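第7章 設備計画と予算 ― ロボット導入の費用をどう見積もるか

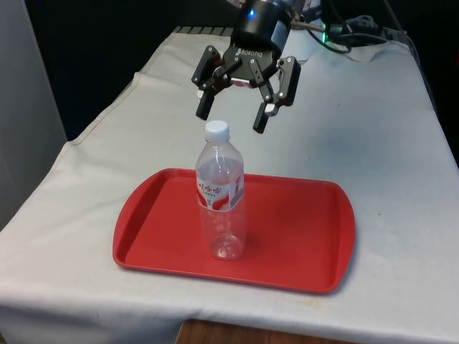 7.1 この章で学ぶこと

ロボットを導入する計画は、多くの場合、一つの作業から始まる。容器をつかむ、持ち上げる、別の場所に置く。人が行えば数秒で済む動作であり、計画書にも一行で書かれることが多い。しかし、その一行を機械に任せるために何を買い、誰が何時間働き、何年使うのかを書き出すと、見積書は数ページになる。

本章では、アームとグリッパーを使った小規模な搬送作業を題材に、設備の選定から予算書の作成までを扱う。前章までに学んだ可搬質量、リーチ、繰り返し精度の知識を前提とする。制御プログラムの作り方は第9章で扱うため、ここでは作業工数として金額に換算するところまでにとどめる。

章を終えた時点で、読者は次のことができるようになっているはずである。

・作業の内容を、見積依頼に使える仕様の形で書くこと
・本体価格以外の費用を洗い出し、予算書の項目に割り振ること
・購入、リース、短期レンタルを同じ期間で比較すること
・運用開始後の費用を年度ごとに配分すること

7.2 作業を仕様に書き換える

予算の誤りの多くは、金額の計算より前、作業の書き方の段階で生じる。「ペットボトルを扱う」という記述だけでは、業者は見積もりを出せない。出せたとしても、各社が異なる前提で計算した金額が並び、比較の役に立たない。

まず対象物について書く。飲料用の透明なプラスチックボトルを例にとると、寸法と質量のほかに、中身が入っているか空かを必ず記す。空のボトルは軽く、胴が変形しやすい。グリッパーの閉じる力を弱く設定できることが条件になる。中身の入ったボトルは質量が大きく、持ち上げたときの振れも考慮しなければならない。両方を扱うのであれば、力を調整できる電動グリッパーが候補となり、開閉のみの空圧式とは価格帯が変わる。

つかむ位置も仕様の一部である。キャップをつかむのか、胴をつかむのか。キャップであれば位置は狭い範囲に限られ、アームの位置決めに高い精度が求められる。胴であれば指の開き幅が問題になる。二本指のグリッパーでは、最大開き幅が対象物の最大径を十分に上回っている必要がある。余裕が小さいと、わずかな位置ずれで指先が対象物に当たり、倒す原因となる。

次に、置き場所の条件を書く。トレーの上に置かれるのか、作業台に直接置かれるのか。トレーには縁があるため、指先やアームの手首が縁に触れないかを確かめる。作業台に布を敷く場合は、布のしわやずれによって対象物の傾きが変わることがある。色も無視できない。透明な容器は背景の色を通して見えるため、カメラで位置を検出する方式では、下に敷くものの色によって検出の安定性が左右される。トレーの色を変えるだけで済むこともあれば、照明や別方式のセンサーを追加することもある。前者の費用はわずかだが、後者は予算の一項目になる。

最後に、要求する処理能力を書く。一時間あたりの回数、一日の稼働時間、許容できる失敗の割合である。失敗の割合を零と書く計画書をよく見かけるが、これは実質的に上限のない費用を認めることに等しい。失敗したときに誰がどのように復旧するかを定めたうえで、現実的な値を記入する。

7.3 事例：ノゲイラ社の試験設備

以下の各節では、食品容器の検査を請け負うノゲイラ（Nogueira）社の計画を繰り返し参照する。同社は容器の仕分け工程の一部を自動化するため、試験用の設備を一式導入することにした。計画の責任者は生産技術課のカニニ・ラシディである。

最初の予算案が提出されたのは2021年5月である。案には四つの項目しかなかった。アーム、グリッパー、作業台、設置費である。経理部はこの案を差し戻し、運用開始までに支払うすべての費用を記載するよう求めた。ラシディは見積依頼書を書き直し、ドロンスカ（Dronska）社とリリエ（Lirier）社の二社に送った。

ドロンスカ社は一式の納入を提案した。アームからソフトウェアまでを同社がまとめ、動作確認を終えた状態で引き渡す。リリエ社の提案は機器のみの納入で、組み立てと調整はノゲイラ社が自ら行う。総額の数字だけを並べれば、リリエ社のほうが安い。ただし、組み立てと調整にかかる社内の工数は、リリエ社の見積書のどこにも現れない。

ラシディがまとめた修正案の総額は2,207万円ではなく、千円単位で2,207、すなわち220万7千円であった。桁の読み違いは会議で実際に起きた。予算書の表には、必ず単位を表の右上に明記する。

7.4 見落とされやすい費用

ノゲイラ社の最初の案に欠けていた費用を、種類ごとに見ていく。

（1）先端部の付属品
グリッパー本体のほかに、アームとの接続部品、対象物に合わせた指先、予備の指先が必要になる。指先は消耗品である。表面がすり減れば滑りやすくなり、把持の失敗が増える。設備費ではなく消耗品費に計上する組織が多いが、初回分だけは設備と同時に発注しておくとよい。

（2）配線と固定
アームの先端まで電源線と信号線を引く場合、動作範囲の全体で引っ張られず、挟まれない長さと経路が必要である。作業台の上や縁に余った線がまとまっていると、対象物や布に触れるおそれがある。ケーブルを固定する部材と配線作業の工数は、金額としては小さい。それでも項目を立てておかないと、設置の当日に誰の担当でもない作業として残る。

（3）作業台と周辺の準備
アームの荷重と動作時の反力に耐える台または架台、床への固定、トレーや治具、台の敷物などが含まれる。既存の机を流用する計画では、強度の確認にかかる時間を工数として計上する。

（4）検出用の機器
カメラ、照明、センサー、それらの取り付け具である。ノゲイラ社では、照明を追加するかどうかを試験後に決めることとし、予備費に含めた。

（5）安全対策
リスクアセスメントの実施、その結果に応じた柵や検知装置、非常停止スイッチの配置、作業者への教育である。人と同じ空間で使うことを想定した機種であっても、リスクアセスメントは省けない。先端に取り付けるものと扱う対象によって危険の程度が変わるためである。

（6）ソフトウェアの利用料
買い切りと年間契約がある。ノゲイラ社が選んだブネル（Vunell）という動作記録ソフトは月額制で、一台につき月899円であった。一台一年では10,788円となる。金額が小さいため初年度の予算では見過ごされたが、台数が四台に増えれば年43,152円となり、毎年発生する。継続して支払う費用は、一回限りの費用と別の表に分けて記載する。

（7）社内の工数
動作の教示、試験、手順書の作成、立ち会いにかかる時間である。社員の給与は別の予算から支払われるという理由で、ここを空欄にする計画書は少なくない。その場合、自社で組み立てる案が常に有利に見えてしまう。工数に社内の標準単価を掛け、参考額として併記する。

7.5 費用を時間に沿って並べる

洗い出した費用は、支払う時期によって並べ替える。発注時、納入時、検収時、運用開始後の各年度という区分が一般的である。納期の長い機器を含む計画では、発注と検収が別の年度にまたがることがある。年度末を挟む発注は早い段階で経理担当に相談し、検収の条件を契約書に書き込んでおく。

検収の条件は、7.2節で書いた仕様とそのまま対応させる。「正常に動作すること」という文言では、支払いの可否を判断できない。どの対象物を、どの位置から、何回続けて搬送し、失敗を何回まで認めるかを記す。ノゲイラ社はこの条件を見積依頼書に添付していたため、二社の提案を同じ基準で比べることができた。

運用開始後の費用には、保守契約、消耗品、ソフトウェアの利用料、再教示の工数がある。対象物が変われば、指先の交換と再教示が必要になる。容器の形状が変わる頻度を過去の実績から調べ、年間の回数として予算に反映させる。

7.6 小規模な試験から始める場合

本格的な導入の前に、一台だけを作業台に設置して試験を行う方法がある。試験では、対象物を一つだけ置き、指先を開いたまま上方の待機位置に移動させ、そこから下降してつかむ動作を繰り返す。単純な構成であるが、指の開き幅、照明、敷物の影響など、費用に直結する条件をここで確かめられる。

試験に使う機器は、購入のほかに短期レンタルも選べる。レンタル料が購入額に対してどの程度の割合になるか、試験後に買い取る場合にレンタル料の一部が差し引かれるかを確認する。試験の結果、導入を見送ることも計画の選択肢に含めておき、その場合に残る費用を予算書の備考欄に書いておく。

7.7節では、この試験設備の予算書を実際に作成する。手元に表計算ソフトを用意し、7.4節の各項目を行として入力してから読み進めてほしい。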